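Workshop Notebook, Conflict Mediation Desk
22/05/2022
Entry by Lamisi Abubakari. Copy to Hendrik Le Roux.

Subject: Irkano ceasefire talks, coding of the second draft text

The second draft of the Irkano agreement was received from the Istbridge office overnight. It has 14 articles. The February draft had the same number, but the order has changed and Article 6 has been split in two. The old Articles 11 and 12 have been joined. All references in our earlier notes should be checked against the new numbering before they are quoted to anyone outside the desk.

Coding was done by hand on the first pass. Each clause was marked for who must act, by what date, and who confirms that the act took place. The third column remains the weak one. Article 4 orders both parties to pull heavy weapons back from the Joly road but names no body to check. Article 9 gives the monitors access "at all reasonable times" and leaves the word reasonable to the local commanders. The same wording was in the February draft and was marked then as a point of concern.

The prisoner annex is longer. It lists 342 names on the government side. The list from the Flundo delegation has not been attached, although the text refers to it as Annex B. Hendrik's telephone note from Friday says that the delegation wants to hand over its list only after the first exchange. The draft says the two lists are to be exchanged on signature. These positions cannot both stand, and the desk should raise the matter in writing.

The incident log was then compared with the proposed ceasefire line. The log holds 2,123 entries. A first sort by district puts the largest group along the Joly road, as expected. The second largest falls in the river villages south of it, which the draft places outside the monitored zone. I repeated the sort after removing double reports and the order of the districts did not change. 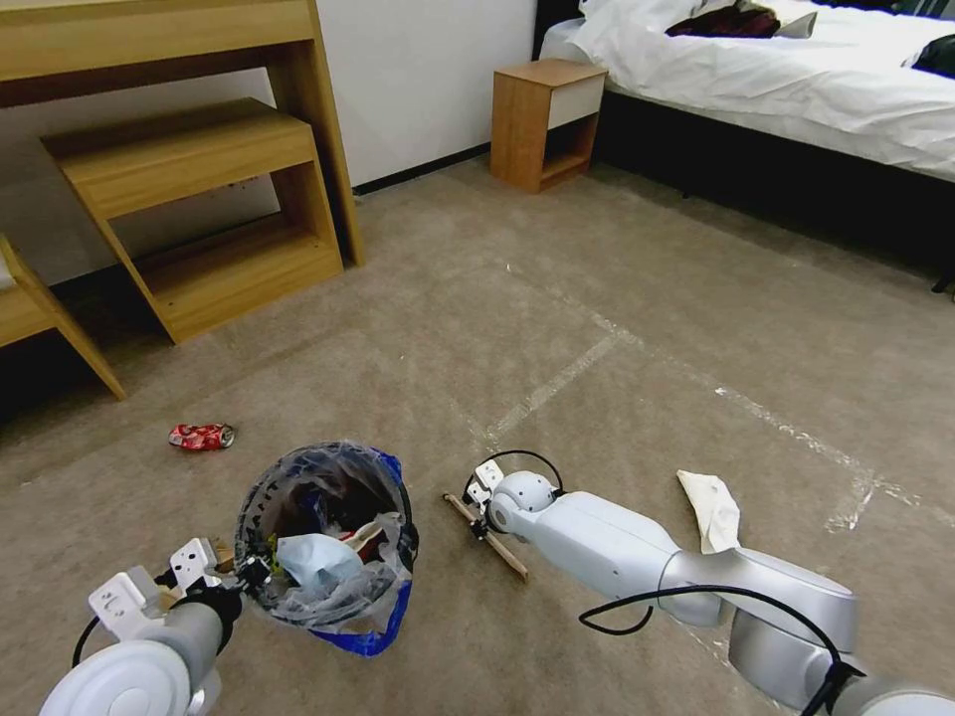 Who decides whether a breach has taken place during the first stage?
Under Article 8 the joint commission decides, with one vote for each party and one for the chair. Until the chair is named, a breach can be recorded but no finding can be made.

This leaves a gap at the start of the process. The chair is to be named "without delay," and no date is set. A short interim rule is needed. My proposed wording is that the head of the monitoring mission acts as chair until the appointment is made. Hendrik prefers a deputy from the Istbridge office and is concerned that the head of mission would be ruling on reports from that same mission. His objection is noted and I have put both versions in the comment sheet.

Mission strength is given as 200 monitors, unarmed, in mixed teams. The text does not say how many will be posted to each district. Request sent to Istbridge for the deployment table.

Corrections to earlier entries: the place name in the April summary should read Irkano East, and the quotation from Article 3 was taken from the superseded text. Both have been struck through and initialed.

Open items
Annex B: written query to the Flundo delegation. Le Roux.
Interim chair: one agreed wording for the comment sheet. Abubakari and Le Roux.
River villages: map showing log entries outside the monitored zone. Abubakari.
Article 9: look up access wording used in earlier agreements on file.

L.A.

Added later, same day: Istbridge confirms that the deployment table exists in draft and will be sent once the district names have been checked. The query on Article 4 has been passed to their legal section.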